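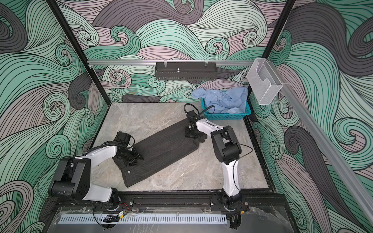 Notebook, laundry and folding bench
December 22, 2018

Bench day, garments. Writing this up quick before I lose the thread, Doğukan wants the folding notes in one place before the break and so far they are on the backs of envelopes.

Dark stuff today. Charcoal pinstripe, thin light stripe, small dark button. Goes down folded long and flat. The stripe is a gift for this, you can see straight off if the fold has wandered. Plain dark cloth you can't see a thing unless you get right down level with the surface. Note for the order: more stripes, fewer plains.

Light blue shirt is the other half of the set. Crumpled in the teal basket, left like that on purpose, we want creases to work against. Do NOT smooth it out between goes (me, last week, wasted a morning).

Fold widths. Tried the long fold first, then halved it. Long fold keeps its edges but takes up the whole diagonal of the surface. Halved is neater and fits the basket but goes fat at the bend. Ruoxi says put the bend where the cloth is single thickness and it lies down better. She's right, annoyingly. Have pencilled this on the Kendlow card as well.

Marble-pattern surface: fine for the blue, fine for the charcoal, a bit busy for anything pale grey. We had this out in July and said we'd get a plain offcut. Still haven't got a plain offcut.

Steam: 5 minutes hanging, then 8 flat before folding. Shorter than that and the stripe ripples. Used the Revine steamer, the Trulmont one spits. Someone needs to descale it or bin it.

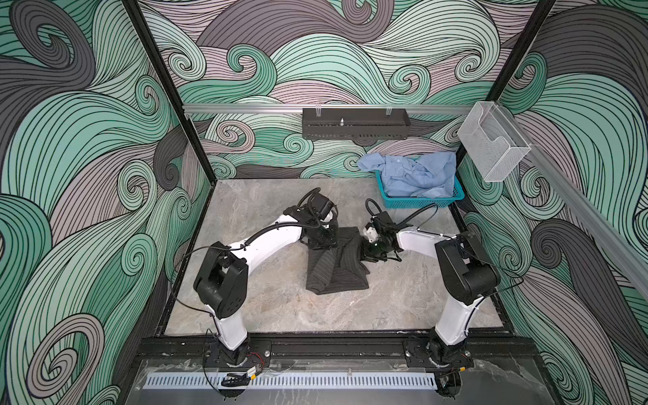

How do you stop a pinstripe bunching when it's picked up in the middle?
Take it from two points along the same stripe and keep them level, then let the lower part hang until it stops swinging before you lay it down. If it has already bunched, put it flat and start again, pulling at it in the air only makes the twist worse.

Ruoxi asked me that for the new starters' sheet so leaving it here word for word, she can copy it over.

Basket. Teal one, open sides. Good: you can see what's in it without tipping it out, and it doesn't slide much. Bad: buttons catch in the holes. Shirt buttons worst, being small. Lift straight up, don't drag over the rim. Solid-sided tub on the list but I don't want to lose the teal one, the colour is handy against both garments.

Also the sleeve thing. If a sleeve is over the rim it goes back in first, before anything gets put on top, otherwise the top piece rides off it and you get one corner on the floor of the bench. Body first then sleeves when emptying. Opposite when filling. Written it out because Doğukan and I do it differently and then argue.

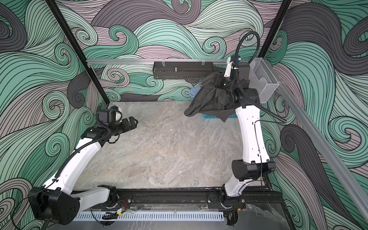
Dark over light in the basket is all right for a short while but not overnight. The pinstripe sheds, and the blue shows every bit of fluff. Lint roller is in the second drawer, the good one, not the Kratochvíl freebie which leaves glue.

Wash: blue at 30, charcoal by hand. The label says 60 for the blue and I don't beleive it, last one came back short in the arms. Keep them apart, obviously.

To do
spare buttons, dark, small
plain offcut for the surface (again)
descale steamer or bin
ask Ruoxi if the halved fold goes on the sheet or just the long one
second blue shirt, same size, this one's collar is going

Doğukan has the key to the store over the break. Basket stays where it is against the back, please dont put it away, I've got the position marked on the card and want to carry on from there.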